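Third order / confraternity enrollment by mail, does it count?

Forum: Devotions and Sacramentals
Page 1 of 1

poirier_parish
I'd like to enroll in the Brown Scapular but our parish in Fadomier shares one priest with two others and he is only here for the Saturday vigil and a weekday morning. I asked after Mass and he said he'd be glad to do it but needed to find the right page in his book, and that was in October. There is a group that will send you a scapular and a certificate by mail if you fill out a form. Does that count as enrollment, or do I still need the priest?

Also, do I have to buy a new scapular? I have my grandmother's. The cords are fine but one of the wool squares is coming apart.

lampwick
You still need the priest. The mail group is sending you the object and maybe a nice card. Enrollment is a blessing and investiture done in person by a priest or deacon. It takes three minutes. Print the short form of the rite, put it in an envelope, and hand it to him before Mass, not after. After Mass he has eleven people wanting something and a drive ahead of him.

third_pew_left
Agree with lampwick on the scapular. It isn't the same for every confraternity though. Some of them do keep a register and you can be entered in it by writing in. The rosary one I belong to worked that way. I sent my full name, they sent back a leaflet with the date I was entered. There was no ceremony.

So "by mail" can be perfectly valid, it depends which one you mean.

poirier_parish
Thanks both. I did mean the scapular. I'll print the rite.

Can a deacon do it? We have a deacon who lives in town.

lampwick
As far as I know yes, in most places. Ask him. He will know what he is permitted to do in your diocese.

oldcopemender
On your grandmother's scapular, repair it. A scapular that has been blessed and worn doesn't stop being one because a seam went. Use wool thread if you can get it, and overcast the edge with small stitches. If the square is too far gone to hold a stitch, bury or burn it and get a new one. Once you're enrolled, a replacement doesn't need the ceremony again.

Don't wear it in the shower. Wool felts up and the cords shrink at different rates, and then one square sits up under your chin.

stmarks_nightowl
I'll disagree a little here. I was told by a Carmelite that you should take it off as little as possible, shower included. I have worn mine through everything for years. I go through one every winter and that's fine, they are cheap. The point is wearing it.

oldcopemender
Then we were told different things. I take mine off to wash and hang it on the hook on the bathroom door. I don't believe any promise is lost in ten minutes.

stmarks_nightowl
I didn't say it was lost. I said I was told to keep it on.

third_pew_left
I don't think there is a rule. The usual wording is that it should be worn habitually. People have been arguing over showers for as long as I have been reading this board.

hillroad_sacristan
Coming in on the practical side. I look after the sacristy at our church in Trikummont and we had a scapular enrollment last July during the novena. 38 people signed up, which was more than we had ever done at one time. Some things we learned, in case the original poster ends up asking for a group one.

Have the scapulars out of their packets beforehand. Plastic sleeves make a terrible noise in a quiet church and older people can't get them open.

Father said the blessing once over all of them and then put each one on the person. We had allowed fifteen minutes and it ran closer to forty. Bring people up the center aisle and send them back by the sides, the way you do for ashes.

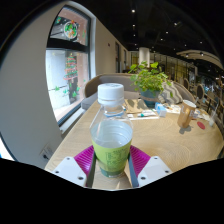

We kept the names in an ordinary bound notebook with the date at the top of each page. The local Carmelite house said they didn't need the list sent to them but we should keep it. One woman has already come back to ask what date she was enrolled, and I was able to find it for her.

If your priest is short on time, ask him to tack it on after the vigil Mass and announce it two weekends ahead. He may say yes to a group when he keeps putting off one person.

poirier_parish
That is useful. I know of at least four others who would come. My sister-in-law has been asking too and she's in the next parish over.

prirkmont_ken
I want to push back on something in this thread. Everyone is talking about forms and registers and thread. What is the poster going to do once enrolled? A confraternity has obligations. At Prirkmont we had a big enrollment push and ended up with 1,430 names in the book going back to when my parents were young. When we tried to get a monthly meeting going we had nine people. Most had no idea they'd agreed to pray anything.

I'm not against it. I would like people to be given one page that says what they are taking on before they kneel down.

hillroad_sacristan
That's fair. We gave a half sheet afterward. Before would be better.

lampwick
The basic commitment for the scapular isn't heavy. Wear it, keep chastity according to your state in life, and some daily prayer. The priest who enrolls you can tell you what prayer. Mine gave me seven Our Fathers, Hail Marys and Glory Bes. A friend was given the rosary.

prirkmont_ken
"Isn't heavy" is how you get a book full of names. Every day for the rest of your life is a commitment, even if it only takes five minutes.

lampwick
I didn't say it wasn't a commitment. I said it was one an ordinary person with a job can keep.

third_pew_left
Both true. For what it's worth, if you miss a day it isn't a sin. In every confraternity I've looked into, the prayers don't bind that way. You pick it up again the next day.

poirier_parish
I do already say the rosary most days, in the car mainly. I would rather know what I'm promising, so I'll ask about that before anything else.

Update for anyone following. I talked to the deacon this morning. He says he can do it and he has the rite in his own book. He wants to do it after the 7:30 a.m. Communion service, and he said to bring my sister-in-law and anyone else who has been asking. He also wants us to come half an hour early so he can go over the prayers.

I mended the square last night with some gray darning wool. It looks a bit lumpy but it holds.

oldcopemender
Lumpy is fine. It goes under your shirt.

prirkmont_ken
Good on the deacon for the half hour. I'm going to suggest the same here.

hillroad_sacristan
If he wants the half sheet we used, send me a message and I'll type it out for you. It has the prayers on one side and the short history on the other. You'd need to change the parish name at the bottom.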